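3.2 Collecting the demonstrations

The Belay module runs for one term at Greltberg and ends, by tradition, in a task that sounds easy. Students had to teach an arm to put crockery away in a cupboard. Nobody was allowed to drive the arm directly. Instead, each team recorded demonstrations with a hand-held gripper carrying its own camera, and trained a policy on whatever came out.

There were 2 gripper tools for the whole class, booked through a shared sheet that was treated as a suggestion until April. Teams recorded 2284 demonstrations between them. We threw away 197 at the first check, mostly because recording had begun while the student was still discussing lunch. Each team was then limited to 800 demonstrations for training, a cap introduced after one group proposed to win by stamina.

The handout asked for slow, even movements and a short pause before each grasp. Students read "slow" in many ways. Early recordings were brisk and confident, and the policies trained on them were brisk and confident too, chiefly in the direction of the cupboard door. Later sets were calmer, and teams began to vary where they started from, which the handout had also asked for, on page one.

Furniture was left where it stood. We had planned a plain backdrop, but the Nirance software used for tracking prefers a view with some detail in it, and the room had plenty. Figure 4 gives the camera's view from one of the tools, with the strong bending typical of a wide-angle lens.

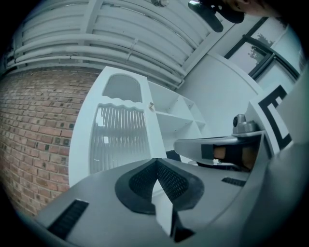 Figure 4. View from the gripper camera. A glass-panelled cabinet door and open shelving are at left and centre; part of the marker panel is at right.

Straight shelves come out curved in such a view, and several teams lost an afternoon trying to correct this before training. The corrected images looked much nicer in their reports. They made no difference we could measure to the results in Section 4, and we have since removed the hint that encouraged them.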